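Call for participants: help us write house rules for hand-held gripper work

Jornex is looking for people to join a working group on good practice, starting in November and run from our Skoriditz office. We have been collecting demonstrations with hand-held grippers in ordinary homes for a good while now, and our rules have grown the way such things do, a note here, an email there, a sheet taped inside a cabinet door. We would love to have one short guide that a new operator can read over a cup of coffee and really use, and we would like it written with the people who do the work.

You might be an operator, a safety person, a teacher, or somebody who has opened their living room to a project like ours and has opinions about how it went (we especially want to hear from you!). You do not need an engineering background.

The group will have 50 places. Over 4 evening sessions, starting at 6 p.m., we will go through our draft rules on handling bottles and packages, working close to furniture, wiping down surfaces and fingertips, and what to agree on with a household before anything is switched on.

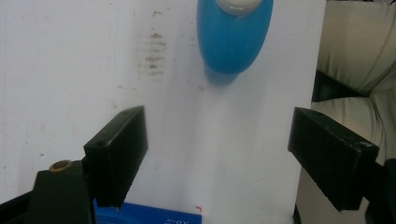
Ctibor Štěpánek wrote back to our first draft that the section on bottles was far too timid, and that a rule saying "handle with care" gives an operator nothing to go on. He would like it to say how high a bottle may be lifted over a sofa, when the cap has to be checked, and who gets to call a stop. We think he has a point, and the second session is now set aside for exactly that.

Participants receive 100 euros per session, plus travel from Prelten or closer. Drafts go out a week ahead, and please do read them with a pencil in your hand. Everyone who takes part will be named in the finished guide unless they would rather not be.

To apply, send us a few lines about yourself and one rule you wish people would follow more often. Write to Szewczyk House, Box 3498, Skoriditz, or leave your note at the front desk. We read every letter, including the long ones.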